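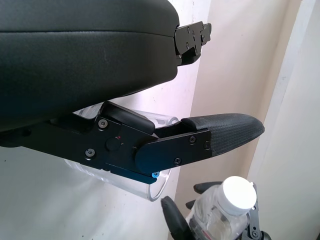
生活用品デザイン演習 グループ課題報告
小型ペットボトルと透明コップの使いやすさについて
ゴヴォラ班(報告書担当:ジャミラ・シディキ、記録担当:アンネリ・オクサネン)

1. 目的
来客や打ち合わせの席では、小さいペットボトルの水とコップを一組にして机に出すことが多い。演習室でも1月の発表会でこの形をとったが、注ぐときに机を濡らす人が多く、コップに気づかずボトルから直接飲む人もいた。本課題では、ボトルとコップの置き方を変えると注ぎやすさと気づきやすさがどう変わるかを調べた。

2. 使用したもの
ボトルは壁の薄い透明な小型ペットボトルで、ラベルは付いたままにした。コップは背の低い透明なタンブラー型で、側面はほぼまっすぐ、口のほうが底よりわずかに広い。机は天板が白く、つやのないものを使った。後ろの壁も淡い色なので、透明なものの輪郭は出にくい。発表会の条件に近いため、敷物は使わずにそのまま実施した。
水を入れる前にボトルの持ち方を班内で比べた。空のボトルは壁が簡単にへこみ、胴の中央を持つと特に形がくずれやすい。首に近いところを持つとへこみは小さいが、傾けたときに手首の角度がきつくなる。持ち方を指定すると普段の動作から離れるので、本番では参加者に任せることにした。
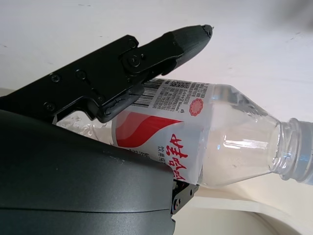

3. 方法
置き方は次の4種類とした。
A コップとボトルを横に並べる
B コップを奥、ボトルを手前に置く
C ボトルを奥、コップを手前に置く
D コップをボトルの口に伏せてかぶせる
参加者は同じ学科の学生23名で、各自が全種類を1回ずつ行った。席につき、ふたを開け、コップの半分まで注いでもらう。注ぐ前にコップの位置を確かめるために手を止めたか、机に水がこぼれたかを記録した。こぼれたかどうかは、注ぎ終わったあとに机を乾いた紙で拭き、紙に染みがあるかで判断した。
全92回のうち、ふたが固くて途中でやり直した3回を除き、89回を集計の対象とした。記録は2名で行い、判断が分かれたときはその場で話し合って決めた。順番の影響を減らすため、置き方の順は参加者ごとにくじで決めた。

4. 結果
こぼれが最も少なかったのはBであった。手前のボトルを取ると奥のコップまでの間に物がなくなり、そのまま腕を伸ばして注ぐ人が多かった。Aもこぼれは少なかったが、左利きの参加者から、ボトルが右にあると持ち替えが必要になるという意見が出た。
Cでは、奥のボトルを取るときにコップに袖が触れることがあった。倒れたことはないが、コップがずれて置き直す動作が目立った。Dはコップの見落としがなく、気づきやすさでは最もよかった。ただしコップを外して机に置く手間が増え、外す際にボトルの胴を強く握ってへこませる人がいた。
白い机の上の透明なコップは、照明の映り込みと薄い影でしか見分けられない。

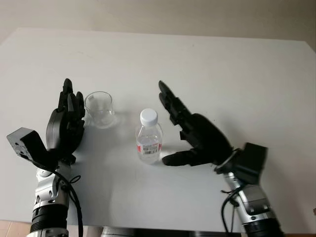
この点は参加者の感想にも表れており、「あると聞いていたので探した」「口のところの光でわかった」という記述があった。コップに手を伸ばす前に一度止まる動作はAとBの両方で見られ、位置の違いよりも背景の色の影響が大きいと考えられる。

5. 考察
注ぎやすさだけを見ればBがよい。一方で、Bは手前のボトルが目に入るため、奥のコップが使われないまま終わるおそれがある。発表会で直接飲む人が多かったのも、同じような置き方だったためかもしれない。今回は最初にコップを使うよう説明しているので、この点は確かめられていない。
コップの下に色のついた敷物を置けば、Bのままでも見落としは減ると予想される。敷物の色と大きさは次の課題で扱う。
ボトルのへこみについては、満水のときと半分まで減ったときで差がありそうだが、毎回新しいボトルを使ったため比較できなかった。

6. 反省点
机を拭く紙の種類を途中で変えてしまい、染みの見え方が前半と後半で少し違った。また、左利きの参加者が少なく、Aについての意見は参考程度にとどまる。残った水は鉢植えにまわし、ボトルはふたと分けて回収場所に出した。記録用紙の原本はオクサネンが保管している。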